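February 18, 2018

Sunday, and I still spent most of it in the simulator, happily. The new planner in Zillura finally talks to the hand controller without me restarting either one. I ran the overnight batch — 1,633 episodes — and the logs were all there when I got up. No missing timestamps! Last November I would have lost half of them.

First job after coffee was the camera view. I moved it up so the whole table fits in one strip, and I can check the reach targets by eye before trusting the numbers. I like how plain it is. Makes a bad joint angle easy to spot. 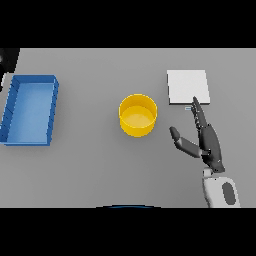

Right hand close to the white pad, yellow cup in the middle, blue tray to the left.

Then the long part, which was Sterar, my grasp scorer. It used to rate a grasp once and pass it on, and the planner would happily choose something the fingers couldn't hold through a turn of the wrist. Now it rescores at every waypoint. Slower, sure, but 1,012 episodes went through before lunch and I only had to touch the timeout setting twice.
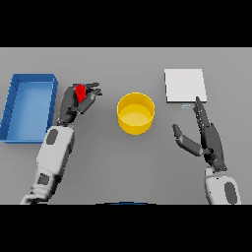 Two-arm planning is where I want to spend the whole week. Each arm gets its own path, and a shared check keeps them out of each other's space (I wrote that check on a train and it shows, so a rewrite is coming). With the left hand holding the red piece between the tray and the yellow container, and the right one open over by the pad, the check has very little to do. I need meaner layouts. I want both arms wanting the same patch of table at the same moment, and I want to see which one gives way.

Tomorrow: split the config file, rename that awful "Model" folder, and queue 2,005 episodes with the rescoring on. Also buy milk.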